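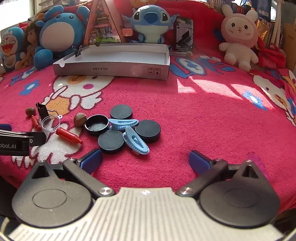 Is it true you spend an entire term picking up hair clips, Serpil Kurtuluş wanted to know, and can I still join if I've never built anything? Yes, more or less, and yes. Her other questions are answered further down, along with everyone else's.

What is the club?

Zestport is a student project on gripping and sorting small household objects. We meet in term time and start again each September. People work in pairs, one pair to a sorting task, and do a fair amount of the work at home between meetings.

Do I need to be able to code?

No. Someone in each pair should be willing to learn, and it helps if it isn't always the same someone. Haruna Kamata runs a beginners' hour at 4 pm before the main session, where you can ask what a variable is without anybody sighing.

What do we pick up?

Small things with awkward shapes. Crayons, nuts, binder clips, hair clips, black rubber discs, plastic lids. Discs are harder than they look when they lie flat. Hair clips are harder than anything, and everyone believes their own method will be the one that sorts them out. Please write the method down before you try it, so that we can all enjoy it later.

Can I bring my own objects?

Please do. Nothing sharp, nothing edible, nothing you would be sad to see squeezed. Itsuki Honda would like it repeated that boiled sweets are edible.

Does it have to be done on a proper table?

It can be a desk, a carpet or a blanket. Soft surfaces are more trouble, as the pads sink in and a thin object goes down with them. Patterned ones are more trouble again for the pairs working on vision. If your code only works on plain white card, say so in your write-up and we'll think no less of you, or not much less.

What about lighting?

Sunshine through a window is allowed. Note in the log where it falls and whether you moved the objects out of it. "Weather: nice" is not a lighting note.

What counts as a successful pick?

The object leaves the surface, stays in the pads for four seconds and ends up in the right box. If it lands in the box and bounces out, it's a miss. If it lands in somebody else's box, it's a miss and you have to go and get it.

How many picks do we log?

As many as you can bear. Last year's total was 704 attempts, of which 657 went into the final count. The other 47 had no object name, or had "thing" written in the name column. Said Zaki keeps the log now and has removed "thing" from the list of options.

Is there a competition?

Yes, at the end of term, against Mondal, who are perfectly pleasant and have beaten us twice. Each team gets a mixed pile and a fixed time. You won't see the pile beforehand, so practise on a messy one at home. Laying everything out in a tidy row is good for morale and no use at all on the day.

Can I borrow a gripper over the holidays?

Yes, if you sign it out with Marina Theodorakopoulos. Check the screws before you take it and again before you bring it back. Wipe the pads with a damp cloth, especially if you've been working on anything fluffy.

My partner has stopped replying. What now?

Give it a week, then tell Haruna. We can move you into another pair. Do get the log back first.

Where do I send a question that isn't here?

Put it in the question box by the door of Room 339. We empty it before each session and answer whatever we can read.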